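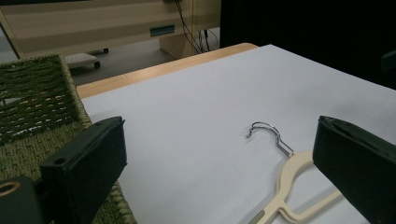 Pendurar roupa também é engenharia

Há uma ideia muito instalada de que um clube de robótica escolar existe para ganhar competições. Os pais perguntam pelos troféus, as direções perguntam pelos troféus e, ao fim de um ano ou dois, os próprios alunos já só falam de pontuações. Acompanho há bastante tempo o clube Sturska, que se reúne numa escola secundária ao fim da tarde, e quero defender a decisão que ali se tomou este ano: deixar de lado a prova de arena e passar os dois períodos a trabalhar com cabides.

O projeto chama-se Dizon. O objetivo escreve-se numa linha: pegar num cabide pousado numa mesa e pendurá-lo num varão. Os alunos fazem primeiro a tarefa à mão, com uma pinça de dois dedos, gravam o que fizeram e usam depois essas gravações para ensinar um braço a repetir o movimento. Quem ouve isto pela primeira vez costuma achar pouco. Um encarregado de educação disse-me, na reunião de fevereiro, que o filho tinha entrado para o clube para construir robôs e que, para arrumar roupeiros, bem podia começar pelo dele.

Percebo a observação, mas acho que está errada.

Um cabide é um objeto difícil. O gancho é fino e curvo, o corpo é largo e tem aberturas, e o peso não está onde a mão o espera. Se se agarra por um dos braços, o gancho roda. Se se agarra junto ao gancho, o corpo balança. Deitado numa mesa, tem tão pouca altura que os dedos da pinça batem no tampo antes de o apanharem. Uma pessoa resolve tudo isto sem pensar e é por isso que o exercício tem valor: obriga o aluno a reparar numa coisa que sempre fez e a explicá-la com rigor suficiente para que uma máquina a possa repetir.

Na prova de arena, a do torneio Gullow, em que o clube participou em anos anteriores, as peças são cubos e cilindros feitos para serem agarrados. As posições são conhecidas com meses de antecedência. As equipas que ganham são, em geral, as que medem melhor o campo e repetem mais vezes o mesmo percurso. Não digo que isso não ensine nada. Ensina disciplina, ensina a trabalhar com prazos e ensina a perder, que faz falta. Mas o robô que sai dali deixa de funcionar se alguém empurrar um cubo dois dedos para o lado, e os alunos sabem disso.

Com os cabides não há campo para medir. Muda-se a posição, muda-se a orientação, troca-se o modelo. Na primeira série, o clube fez 50 tentativas e deu-as por boas. Quando foram rever as gravações, os alunos notaram que quase todas começavam com o gancho virado para o mesmo lado, por hábito de quem pousava o cabide. Tiveram de recomeçar. Foi a melhor aula do período, e não estava no plano. Um grupo de adolescentes descobriu sozinho que os dados trazem os hábitos de quem os recolhe e discutiu isso durante uma tarde inteira, com argumentos, à volta de uma mesa.

A segunda série foi preparada de outra maneira. Uma folha de registo indica a posição de partida, sorteada antes de cada tentativa, e quem pousa o cabide não é quem segura a pinça. Em 76 tentativas com o braço, 20 acabaram com o cabide no varão. É um resultado modesto e o clube publicou-o assim no seu relatório, com as falhas separadas por tipo. A maior parte acontece no momento de agarrar. As restantes dividem-se entre cabides que rodam no caminho e cabides que chegam ao varão e ficam encostados sem prender.

Vi relatórios de equipas premiadas em que não aparece uma única falha. Têm boas fotografias, logótipos de patrocinadores e uma página sobre trabalho em equipa. Um aluno que aprende a escrever assim aos dezasseis anos vai escrever assim aos trinta, e nessa altura o problema já é de outra gente.

Há objeções sérias e não quero passar por cima delas. A primeira é a motivação. O torneio tem uma data, tem público e tem adversários, e tudo isso segura os alunos em janeiro, quando está frio e as tardes acabam cedo. O projeto Dizon perdeu gente no início do ano. Alguns foram para outras atividades e um deles disse com toda a clareza que se aborrecia. Não tenho boa resposta para isto, a não ser que um clube também pode ser mais pequeno.

A segunda é o trabalho repetitivo. Recolher tentativas cansa e há o risco de os mais novos ficarem com essa parte enquanto os mais velhos programam. No Sturska fizeram uma escala rotativa, mas a escala foi cumprida a meias. Devia ser cumprida por inteiro, e cabe ao professor responsável garanti-lo.

A terceira é o dinheiro. A Furnard, empresa da zona que apoiava a ida ao torneio, reduziu o apoio este ano, porque um cabide não dá uma fotografia de pódio. Em contrapartida, o material de trabalho é o que se encontra em qualquer casa, e a maior despesa do ano passado, a deslocação, desapareceu.

Também me dizem que isto prepara os alunos para um mundo em que as máquinas fazem as tarefas domésticas, e que é preciso ter cuidado com essa promessa. Concordo com o cuidado. Quem passou um inverno a tentar pendurar um cabide com um braço mecânico fica com uma noção bastante exata da distância que falta, e lê as notícias sobre o assunto com outra atenção.

O clube decide em breve se volta ao torneio no próximo ano. Se a minha opinião contar, fica mais um ano com os cabides e acrescenta-lhes uma camisa.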